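Workshop tips, February 2026

# Trying out grippers on bench PC work

These notes cover gripper trials on small, fussy parts: memory modules, jumper caps, drive screws, ribbon plugs. The test pieces were old desktop cases, which are cheap and full of awkward corners. Three grippers were compared on the same arm with the same wrist camera:

- **Horklow** — two-finger linkage gripper, narrow fingertips
- **Wunadska** — two-finger parallel gripper, wide flat pads
- **Prititz** — soft three-finger gripper, silicone tips

The controller was an Illés unit throughout. Swapping controllers in the middle of a comparison makes the results hard to read.

## Before you mount anything

Unplug the case and press the power button to drain what is left in the supply. Clip a ground strap between the case metal and the arm base. Check the strap with a meter, as painted cases often give no contact at the spot that looks most convenient.

Lay the case on its side on a rubber mat. A case that slides a little under contact will spoil every taught position after that point, and the fault looks exactly like bad calibration.

Tie back loose power leads where you can. Twist ties are fine and come off without cutters.

Clean the fingertips with alcohol on a lint-free cloth. Skin oil on a hard tip lowers grip enough to matter on a bare circuit board.

## Setting grip force

Start low. On the Illés controller force is given as a percentage of motor current, and the same number means different things on different grippers. The Horklow held a memory module at 11 percent. The Wunadska pads needed more on paper, but the pressure was spread over a larger area of board.

Use a dead module for this. Raise the setting one step at a time until the module stays put when you tug it lightly by hand, then add one more step and write the figure on tape on the gripper body. Repeat after any change of tip.

Do not grip across the chips if you can reach bare board. If the tips must land near a chip, lower the closing speed first and leave the force alone.

## Wrist camera placement

The camera should see both fingertips and the place where the part is going. With a linkage gripper the fingers take up a good share of the view, and moving the camera farther back only makes the slots smaller. A slight sideways offset did more for us than extra height.

Lock exposure before a run. Bare metal inside a case throws glare, and automatic exposure will darken the board every time a bracket comes into view. A sheet of baking parchment over the lamp softens the light well enough. Keep it clear of hot bulbs.

Fix focus at fingertip distance. The slots will be a little soft at first and sharpen as the arm comes down.

## Holding a module over the board

Pinching a module near one end keeps the gripper body clear of the slots, at the price of more leverage on the tips.
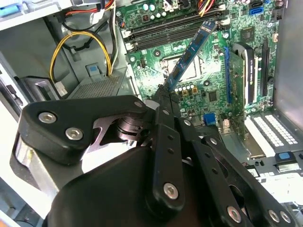
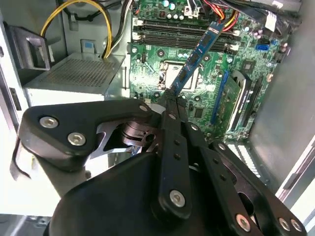 Check the following at this stage, with the arm paused:

1. Tilt of the module against the line of the slot. Correct it at the wrist, well above the board.
2. Notch position. Compare it with the key in the slot before any downward move. An arm has no feel for a module that is the wrong way around.
3. Clearance to the processor socket and to any card standing in an expansion slot. Take out the card if the finger links pass near it.
4. Latches. Open them by hand beforehand. None of the three grippers opened a latch reliably, and two of them bent one.

Insertion is a separate job from carrying. With an end grip, the push comes in off center and the module wants to rock. Set the module in the slot, release, close the fingers, and press down on each end in turn with the closed tips. The Horklow did this acceptably. The Prititz tips folded under load and are not suited to pressing anything.

Set a hard limit on downward force. Our limit was 40 newtons for each press, used on scrap boards only. If the latch has not closed by then, stop and look. Put a block of dense foam under the board if the standoffs are far apart, and take it out afterward.

## Results by gripper

| Task | Horklow | Wunadska | Prititz |
|---|---|---|---|
| Memory module, carry | Good | Good | Fair |
| Memory module, press | Fair | Fair | Poor |
| Jumper cap | Good | Poor | Poor |
| Drive screw, loose | Fair | Poor | Poor |
| Ribbon plug, pull | Poor | Good | Fair |
| Plastic bezel | Fair | Good | Good |

The Wunadska is the easier gripper to set up. Its pads stay parallel, so the part does not shift as they close. It is too wide for work between slots, and that ruled it out for most of the list.

The Horklow tips travel in a shallow arc. Allow for this when teaching the pick height, or the tips will touch the bench before they meet. Teach the pick with the fingers closed on the part, then open them and back the arm off.

The Prititz is worth keeping for bezels and anything that scratches. It was tested with the short tips only.

## Upkeep

- Check the linkage screws after every 8 hours of running. Use removable thread compound, one small drop each.
- Wipe the pivots with a dry brush. Oil collects board dust and turns to paste.
- Route the camera cable with slack at the wrist, and turn the last joint through its full range by hand before powering up.
- Keep spare tips in a labeled jar with their force figures. Tips from the same bag can differ slightly in thickness.
- Save the controller settings under a new name after each change. Our working file for the Horklow is 2453, and the earlier ones are kept in case a tip change has to be undone.

## Still to test

Longer tips for the Horklow, with the same pads. A second fixed camera looking along the slots — one view from the wrist gives poor depth in the last stretch before contact. Screw pickup will be repeated with a magnetized tip, away from any drives.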